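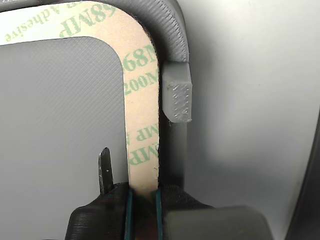

Looking After a Home Shrine Without Losing Your Mind

Household tips, Wednesday, January 20, 2021

A home shrine is a small shelf that attracts every known form of grime. Soot, wax, ghee, petals, ash, and the fine grey fluff that comes from nowhere and goes back there only when pushed. What follows works in our house, whatever your tradition puts on the shelf.

Brass lamps and bells

Wipe off the oil while the lamp is still slightly warm. Leave it a week and you will be chipping at something like varnish. For tarnish, a paste of tamarind or lemon juice and salt, rubbed on with an old cloth, then rinsed and dried at once. Lacquered brass gets soapy water and nothing else. I learned this on a Furkholm bell that is now two colours, neither of them brass.

Candle wax on cloth

Put the cloth in the freezer overnight. The wax snaps off in the morning, usually onto the floor. Lay brown paper over whatever is left and press with a warm iron, moving to a clean patch as the paper darkens. Dyed candles leave a stain behind that calls for a dab of methylated spirits — test a corner first, and keep it well away from anything lit.

Incense ash

Fill the holder with clean dry sand. Sieve it every 7 or 8 sticks through a kitchen strainer you are prepared never to see in the kitchen again. The stubs go in the bin only when stone cold. If the ceiling above the shelf has gone brown, move the holder before you repaint. I did it in the other order.

Flowers

Change the water daily and take the garland down before it goes slimy. Marigolds compost beautifully once you've pulled out the thread. The thread does not compost. I have found bits of it in the tomatoes every April.

Books

Keep scripture off the shelf directly above the lamp, however right it looks there. Cotton covers can be washed by hand in cool water. Ours were dyed a cheerful Villard red and were washed, once, with the white altar cloth. We now have a pink altar cloth.

Matches

Store them in a jar with a lid, somewhere high. A box of 300 sounds like plenty until the damp gets in and you strike eleven of them before breakfast prayers, in a frame of mind the prayers are meant to prevent.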